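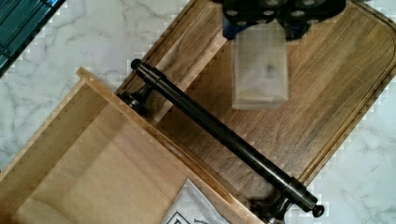 Fonda is the household handling project at the Jurkora workshop. The work is done with ordinary things from a kitchen: drawers, boards, handles, tubs, trays. This gallery page goes with the equipment plan for the coming year, and the notes are for anyone who has to read the plan, sign it or quote for part of it. The full sheet with part numbers is kept by Ilham Badawi and can be had on request.

## The arm

We are not buying a new arm. The present one has enough reach for a worktop and enough lift for anything we put on it. It needs a service in November, which means two days without it, and the cost of that comes out of the running budget. Rodel Sebastian has asked for a second arm in each of the last two plans. It is left out of this one so that the smaller items can be done properly.

## Grippers and fingers

This is the largest line, at £1,688. It covers one spare gripper from Liltis, a cable, a mounting plate and a box of finger blanks. The price is from a written quote and includes delivery.

Fingers wear out sooner than anything else we use. A finger that suits a thin rod is often poor on a flat block, so we expect to cut several shapes and throw some of them away. Blanks are cheap if bought by the box and dear if bought singly.

We looked at a cheaper gripper from Erraji as well. It closes wide enough, but the plate does not match ours, and by the time an adaptor was added the saving was small. Erraji will lend one for five weeks if we want to try it. Ilham is in favour of doing so before the order goes in.

## Wrist camera

No change to the camera. There is money for a spare lead and a new bracket. The bracket should be ordered with the gripper plate, as the holes have to line up, and last year we paid for the same part twice by ordering them apart.

If there is anything left in May, a better camera is first in the queue. Rodel has a list of models with prices, but those prices are old and should be asked for again.

## Worktop and surfaces

Stone, wood, painted board and plain laminate all behave differently under a gripper, and we want some of each. Offcuts will do. Two local kitchen fitters have said they will put pieces aside, so the plan allows only for van hire and a set of clamps.

Chopping boards and trays are bought from ordinary shops. Please keep the receipts. They go under "consumables", even when the item lasts for years.

## Drawers and handles

Some 11 handles, mixed shapes: bars, knobs and cup pulls, in light and dark finishes. Buy the fixing screws at the same time and in more than one length.

Drawer boxes are to be bought flat-packed where possible, as they take less room on the shelf. Keep the instruction sheet with the box. We lost a good part of a morning in the spring working out which side panel went where.

Anyone quoting for handles should give the distance between screw centres in millimetres. "Standard" is not enough to order from.

## Storage

One set of open shelves for the back wall and lidded crates for small parts. Every crate gets a label on the short end. The old crates can go to the wood shop if they want them.

## Staff time

The plan used to leave this out, and it always came out wrong. Setting up a new surface takes most of a day for one person. Changing fingers takes less than an hour, but the checks afterwards take longer than the change. Rodel has put these times in the sheet next to each purchase, so the cost of using a thing can be read beside the cost of buying it.

Training on the spare gripper is included in the Liltis quote for two people. We would like Ilham and one of the newer staff to take those places.

## Order of buying

1. Spare gripper, plate, bracket and lead, all on one order.
2. Finger blanks, if they are not sent with the gripper.
3. Handles, screws and drawer boxes.
4. Clamps and van hire for the offcuts.
5. Shelves and crates.

The first order should go out once the Erraji trial is settled one way or the other. The handles and drawer boxes can be bought sooner if a supplier has them in stock.

## Still open

- Whether insurance covers a loan gripper while it is on our premises. Ilham is asking.
- Who pays return carriage to Erraji.
- Whether the shelves can be fixed to the back wall, or need to stand free.

Comments on the plan go to Rodel Sebastian at the workshop, by the end of the month if possible.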